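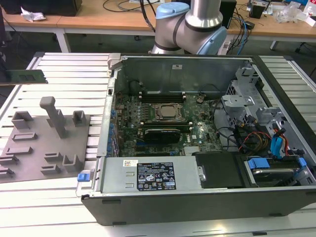 Bench Notes, No. 8, page 6

Gripper Trials on the Dell Tower – Gallery

Two sets of fingers, one arm, one old desktop on its side. The Zerko pair came with the arm, the Kila pair came in the mail in January. Same wrist, same Jusine controller for both. Wanted to know which set stays on for the memory and CPU work. Quick notes with the pictures, longer ones further down for anyone building the same cell.

Top of the page: tower open, side panel off, arm parked behind the case. Fixture plate to the left with the post and slots, one memory module over at the far left of the bench. No memory in the two black slots on this one. If you are setting up your own, copy the layout before you copy any code. Plate close to the case, big moves short, arm comes in from the back.

Why a Dell: we had it. Blue tabs and latches are easy to find with a camera, and the board has decent open space near the socket. The power supply lies along the front side, so that edge is a wall as far as planning goes. Cables on the right are the real nuisance. Every path that swung out over the drive bays got thrown away in the first week.

The plate

Printed in gray, all one color, which I regret a little. The slots are for parking parts flat or on edge, the tall post is for touch-off. We go to the post at the start of every run and again after any finger change. Skipped it once after swapping to the Kila set, tips were longer than the number in the file, put a nice dent in a slot block. Block reprinted. Number fixed. Touch-off is now in the start script and you cant skip it.

U-shaped holders took a few tries. First ones were too tight and the fingers had to let go at just the right height or the part came back up with them. Opened the mouth up and added a chamfer. Fine since.

Zerko fingers

Stiff, short, flat pads. Very good on anything with a square edge. Memory modules on the plate: picks them up every time if the part is seated, and the grip feels the same from one run to the next. Trouble starts inside the case. The finger bodies are wide near the top and they want the same space as whatever is sitting next to the part. Between a module and the card beside it there is not much room. Had to come in at a tilt, and a tilted module does not want to go into a slot.

Pads wear quick. Started to see shine on them well before the end of the trial. Slips came right after.

Kila fingers

Narrower, longer, softer tip. You give up stiffness and you can see it when pushing a module down – the tips bow out a little, then the module goes, then they spring back. Ugly to watch. Works more often than I expected though. Reach into the case is the big win, straight down with no tilt, and the wrist stays up away from the drive cage.

Bad at thin stuff lying flat. Will not pick up a bare module from the bench, has to be in a slot. We stopped asking it to.

Numbers

70 insert tries per finger set, all on the same slot, same module, plate reset by hand between tries. Full count with the warm-ups, the aborted runs and the ones where I hit stop too early is 243, so if you pull the log from the Olaniyan share dont be confused by the bigger number. I have not split the warm-ups out properly yet. Will do it before the next issue, hopefully.

Not printing a success rate here. The way we called "seated" changed partway into the Zerko set (first by eye, then by latch), so the two are not fair side by side. Rerun planned. What I can say is the kind of failure was different. Zerko failures were mostly on the way in, clipping something. Kila failures were mostly at the push, with the module cocked in the slot and one latch open.

Grip force was left alone for the whole thing. Tempting to turn it up on the Kila set when it slipped, but then you are comparing force settings. Closing speed the same too, slow.

Over the socket

Tips down into the case over the processor area, straight down. This is the pose we use to check clearance before anything on the board gets touched. Small blue light on the flange, right side in this view. If you are laying out your own cell watch the arm cable, it loops down on the left and hangs into the upper part of the case. Ours needs a better clip. On the list.
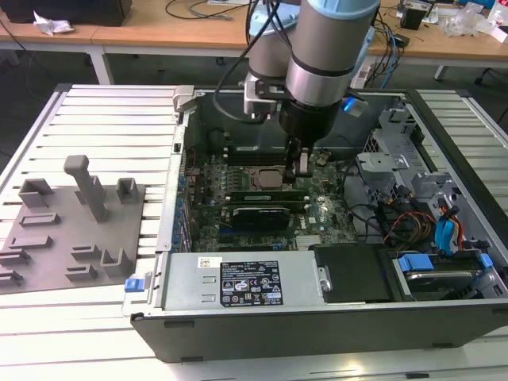 Camera and controller

Fixed view of the bench for both sets. Good enough to find the case and the plate, not good enough to tell if a latch is shut. Tried reading the latches from the bench view for a day and gave up. Glare off the bare metal does not help, the power supply especially. Turning off the overhead light nearest the bench did more than any of the exposure fiddling.

The Jusine box has been fine. Two complaints. It forgets the tool name on a power cycle, so the finger offset has to be loaded again – see dent, earlier. And the force reading drifts over a long session. We zero it at the post with everything else and that seems to cover it. Wish the menu for that was not three screens deep.

Swap time between finger sets: short once you have the right hex key taped to the bench. Long if you dont.

If you are copying this

Strap the loose cables down first. Put the touch-off post where the arm can reach it without crossing the case. Print a spare of every block, you will hit one. Use a junk module for anything involving a push, contacts get chewed up. Keep the case square to the bench and check it now and then, it creeps when the arm leans on it. Ours had turned enough by the end of one afternoon to throw off the slot position, and I spent an hour blaming the camera.

Which one stays

Kila for now. Reach beats stiffness in this case, at least with the card where it is. Zerko set goes in the drawer for plate-only jobs, sorting and reslotting, it is still the better one there. Would like to try the Kila tips with a stiffer backing, maybe a printed sleeve down the outside of each finger. If the sleeve adds too much width we are back to where we started.

Also want a go at the retention bracket on the socket. Lever needs a hook of some kind and neither set has one.

Log files and the plate drawings are in the Olaniyan share, folder name is the same as this page. Fixture file there is the older one with the tight mouths, new one going up when I find which laptop its on.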